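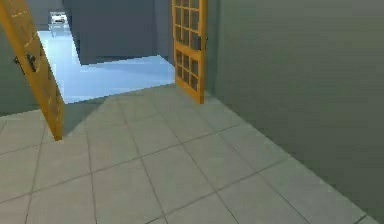
Tile Floors: Getting the Gray Back Where It Belongs

Pale tile is sold to people who believe they will mop. I am one of those people, and for the first few years in our Kemville rental I mopped with great faith and a bucket of what I now understand was diluted mud.

Sweep first. Then sweep again, or vacuum with the brush roll switched off. Grit on a wet floor turns into paste, and paste goes straight into the grout and signs a lease.

Use less soap than you want to. A teaspoon of dish soap in a bucket of warm water is plenty. The dull film that makes you reach for more soap is, I'm sorry to say, soap.

Change the water when you can't see the bottom of the bucket. If you're doing a hall and a kitchen, that means at least once. Work backward toward the door you plan to leave by. I have spent part of a Tuesday marooned beside a refrigerator, and the reading material was limited.

Grout

Mix baking soda with enough water to make something like frosting. Spread it along the lines, leave it while you have coffee, then scrub with an old toothbrush and rinse. Retire the toothbrush somewhere it can't be mistaken for a current one.

Skip the vinegar on stone tile. It etches, and the etching is permanent. On glazed ceramic a weak mix won't do much harm now and then, but it's hard on unsealed grout.

To check the sealer, drip a little water on a grout line and wait. If it beads, go do something else. If the line darkens, it's time to reseal. Pick a dry weekend and wipe the excess off the tile before it hazes — the bottle says this in very small type.

Painted doors and trim

Dust the little grids on paneled doors with a dry paintbrush before any damp cloth gets near them. Start at the top. For scuffs, try a pencil eraser, then a drop of dish soap. Melamine sponges work, but they're fine sandpaper with good publicity, and they'll leave a shiny patch on flat paint.

If a door sticks in August, wait until October before planing it. Mine shrank back without help, a week after I'd bought the plane.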